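Search this site
Go

Posted 3/14/20 by the Onila home projects desk

She has been making picture frames and memory boxes in Damthorpe for 11 years, mostly for family and for people who hear about her from family. We asked her to talk about the wedding gift she finished this winter, a keepsake box for her niece. 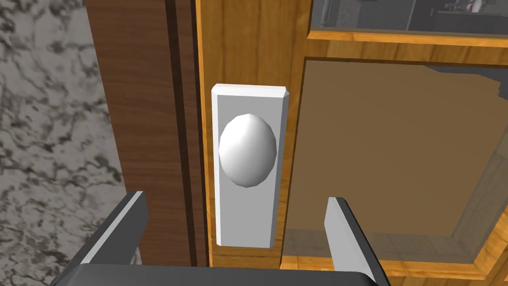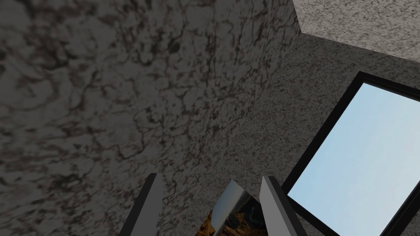 Page last changed: March 2020

The box is 15 inches long and 12 inches wide, with a hinged lid and a photo set into the top. She started it without much of a plan. "I had the photo before I had anything else," she said. "My niece and her husband on the pier at Pemcombe, squinting. They both hate it. I love it, so that was the one."

She bought the box plain and unfinished and gave it two coats of paint, sanding lightly between them. The first color was a mistake. "It looked like cream on the lid of the can and yellow on the box. I let it dry overnight and looked at it again in the morning, and it was still yellow. So I painted over it."

The second color was a soft gray-green called Katona, left over from her own hallway. She said she would use leftover wall paint again for a piece that sits on a shelf, though she puts a clear coat over it.

For the photo she cut a mat out of heavy card. That took three tries. Her advice is to change the blade before you think you need to, and to cut from the back so any slip stays hidden. She makes a color copy of the photo and uses that in the box. The original goes back in the album. "I glued down an original once, when I was starting out. It was my mother at her sister's house. The glue came through in one corner and there was no other print of it. I still have it, but I see the corner first."

The inside is lined with cotton from a dress the niece wore as a little girl. Her mother had kept it in a drawer and handed it over without being asked twice. The fabric is wrapped around thin card panels, and the panels are pressed into place with a line of craft glue along the edges. "Don't glue the cloth straight to the wood," she said. "It puckers. Wrap the card, fold the corners like you would on a present, and then put the card in."

We asked what went inside. She kept it simple: the invitation, a dried sprig from the table flowers, and a stack of blank cards. The cards were for the couple to write to each other every year. She wrote the first one herself and will not say what is on it.

The whole job took her three weekends, and a lot of that was waiting on paint. She works at the kitchen table and has to clear everything off for supper, so she keeps each project on an old baking sheet that can be lifted away -- knife, glue, scraps and all.

Her niece opened the box after dinner, with most of the family watching. "She saw the photo and groaned," she said. "Then she opened the lid and knew the fabric right away. She didn't say anything for a while. Her husband asked what it was, and she told him about the dress."

She has had requests since then from two cousins and a neighbor. She told the cousins yes. The neighbor wants hers in dark blue with a lock, and she has never fitted a lock -- she is reading up on it.

Next on the baking sheet is a set of frames for her own stairs. She has the photos sorted by year in envelopes and plans to hang them in that order, starting at the bottom step.

We use cookies to remember your settings. Accept / Learn more

Get new Onila projects by email. Enter your address
Sign up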